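Workshop notebook, Tumholm conservation bindery. August, entry opened 9.15 a.m.

Subject: repair of the Drurnby parish ledger, job 2234, continued from the previous entry.

The text block was taken out of the press this morning and examined before any further work was done. The spine linings applied at the last session have held along the full length, with one exception at the tail, where the second lining has lifted over the final sewing station. The lifted part was eased back, fresh wheat starch paste was brushed beneath it, and the block was returned to the press under light weight until noon.

## Paste

The paste used at the last session was judged too thin for the linings, though it was suitable for the tissue repairs. A fresh batch was cooked for 40 minutes, left to cool under a cover and sieved twice. It was kept at two strengths. The thicker was put in the stoneware jar and the thinner in the glass one, and both jars were labelled. Colleagues are asked not to let down the thicker paste in its own jar, as was done with the previous batch. A small amount should be moved to a saucer and thinned there.

The Hegde tissue was compared with the Terneck tissue on scrap from the discarded endpapers. Both take the paste well. The Hegde is a little warmer in tone and sits closer to the colour of the ledger leaves. The Terneck is stronger when damp and easier to place with a needle. It was decided to use the Hegde for all tears that run into the writing and the Terneck for the spine folds, where tone does not matter.

## Leaves

Work proceeded on the third gathering. Seven leaves have tears at the fore-edge, of which the worst runs inwards as far as the money column. This had been mended at some earlier date with gummed paper, now brown and very hard. The gummed paper was softened with a poultice for 20 minutes and then lifted with the bone folder. A stain remains in the margin. It will be left alone, and the treatment report should say so in plain terms.

The ink in this gathering was tested again before moisture was brought near it. The black entries are stable. The red ruling is not, and gave a faint pink on the blotter at the first touch. No paste is to be applied across a red rule until a dry method has been tried. Remoistenable tissue is the obvious choice – a sheet was coated this morning and is drying on the polyester by the window.

Two loose slips were found between the leaves, both receipts for coal. Their positions were noted in pencil on the job sheet and the slips placed in a folder. They are to go back where they were found when the volume is complete, unless the parish instructs otherwise.

## Sewing and boards

The original sewing is sound in all gatherings except the first and the last. It is proposed to keep it, and to resew those two through new guards on to the existing cords. The cord at the head is frayed and will need to be extended with linen thread, frayed out and pasted. A trial on a dummy block gave a neat join with no visible swelling under the lining.

The front board has split at the upper corner. The layers were opened with a spatula, pasted with the thicker paste and clamped between waste card. The back board requires only surface cleaning. The leather on the spine is powdery and has been consolidated once. A second application may be needed, but the first should be left overnight before that is decided.

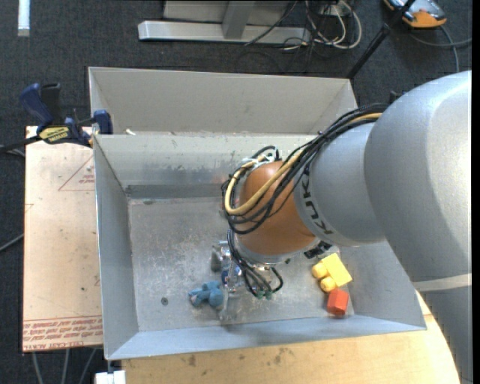 Can the ledger be put back into its boards before the red ruling has been dealt with?

It should stay out of them, as the leaves in question open far more safely while the block is free, and a repair near the fold would be very awkward to reach afterwards.

## To be done next

- Check the tail lining before the block is moved.
- Test the remoistenable tissue on scrap, then on one short tear clear of the ruling.
- Cut guards for the first and last gatherings, grain running head to tail.
- Release the front board and check the corner for flatness.
- Order more blotter. The heavy weight is nearly finished.

Block out of the press again at noon. Tail lining flat and firm. Returned to the shelf between boards, wrapped, with the job sheet on top.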